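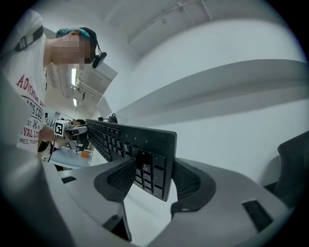
How to record two-handed keyboard handling with hand-held grippers

These are the working rules for the long-object tasks at Dernbridge. They cover keyboards and anything else that needs a gripper at each end. Read them once before your first shift and keep a copy at the table. Last revised 14/07/2019 by Negin Sharifi.

Before you start

Put on the head strap and tighten it until the device stays put when you lean forward. Route the gripper cables away from the table edge and behind your forearm. Wipe the finger pads with a dry cloth. Check that the marker on each gripper is clean and flat, with no lifted corners.

Coil the keyboard's own cable and tie it. A loose cable gets into the fingers sooner or later, and the take has to be thrown out.

Gripping

1. Approach from the numeric keypad end or the Esc end. Do not grip in the middle.
2. Close both fingers slowly until the pads touch the case on each side, then stop. Squeezing harder pops keycaps.
3. Bring in the second gripper at the far end.
4. Hold for 3 seconds before you lift, turn or tilt.
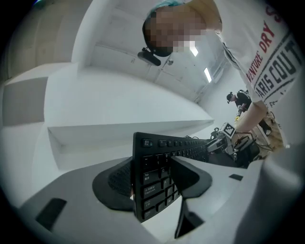 Keyboard held on edge at the Esc end, second gripper near the far end.

Keep your markers facing out during the turn. If your sleeve or the keyboard covers one, slow down and let it come back into view — don't jerk the wrist to fix it.

Stopping a take

Stop and mark the take as bad if the keyboard slips, a cable snags, or someone reaches into the work area. Do not repair a bad take by carrying on. People at the next table should stay clear of your arms while you are lifting.

Each session is 12 takes, then a break of 20 minutes. Grippers get heavy on the thumb, and tired hands make poor data.

Labels

Use the object name from the Fumbridge list, spelled as it is there. "Keyboard, full size" and "keyboard, compact" are separate entries. The Dilgate set used free text until February, and Danladi had to relabel 2,676 takes by hand.

Put the grippers back on the charger with the fingers open.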